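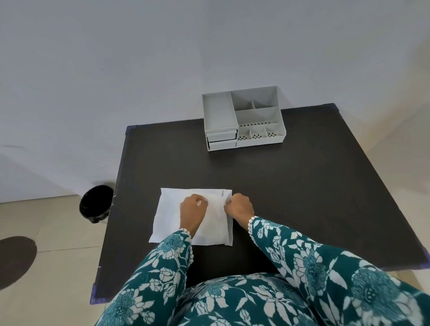

Folding a white cloth at a dark tabletop.

Zoven Home Vocal Kit: equipment review

The Zoven Home Vocal Kit is sold to singers who wish to record at home without buying each item separately. It consists of a microphone, a small audio interface, a pair of closed headphones, a desk stand and a licence for the maker's own recording program. The Trustholm Music Library lends equipment of this type to its members and bought two kits for assessment. They were used over one term by singers of varying experience, most of them preparing audition pieces or short songs of their own.

Setting up

The interface is powered from the computer and needs no separate supply. On both of our test machines it was recognised at once, and the recording program opened with a single vocal track ready for use. The printed guide is brief but accurate. Members who had never recorded before were able to make a first take within the hour allowed for a library booking.

The desk stand is the weakest part of the kit. It is light, the joint at the base loosens under the weight of the microphone, and any knock to the table is carried into the recording. Borrowers are advised to use a floor stand where one is available. The microphone clip has a standard thread and will fit most of them.
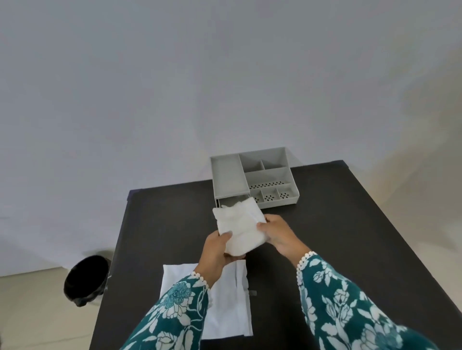 Sound quality was judged on three kinds of material: an unaccompanied ballad, a film song over a backing track, and close harmony built up one part at a time. The microphone gives a clear middle range and flatters lighter voices. Louder singers found that it became hard in the upper notes when used at the distance the guide recommends, and obtained better results by stepping back and turning down the input. The pop shield supplied is thin and did little to control strong consonants.

Background noise from the interface is low. With the input at its normal setting we heard no hiss beneath a quiet verse. At the top of its range a faint hum was present on one unit only, and the supplier exchanged it without argument.

The headphones are comfortable and keep the backing track from reaching the microphone. They exaggerate the bass, so a mix prepared on them tends to sound thin elsewhere. Any recording intended for release should be checked on loudspeakers before it is sent out.

The recording program

Zoven's program is simple and, for its intended purpose, adequate. Takes may be stacked and the best phrases joined with little effort. Pitch correction is included and can be used gently, although the preset named Radio is far too strong for most songs and ought to be avoided. Finished tracks can be saved in the formats normally requested by labels and distributors.

Two omissions should be noted. There is no means of printing a lyric sheet, and the program cannot change the key of a backing track without also altering its speed. Members who work in several keys will need other software. 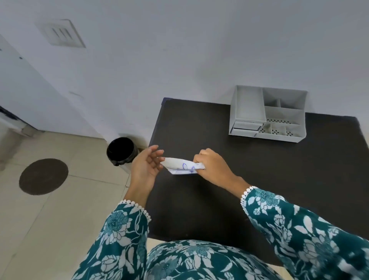
By way of comparison, the library also holds the older Huaranga Studio Pack. Its microphone is less detailed, but its stand is sturdy and its headphones are more even. For spoken word and rehearsal recordings the Huaranga remains our preference. For solo singing the Zoven is the better choice.

Loan terms

Both kits may be borrowed from the Trustholm desk or reserved for collection at the Erthorpe branch, under catalogue number 2441. Each loan runs for 133 hours from the time of collection. The replacement charge for a complete kit is 600 pounds, and missing cables are charged separately. The software licence stays with the library and must be released from the borrower's computer before the kit is returned.

Assessment: recommended for solo vocal work, with a separate stand.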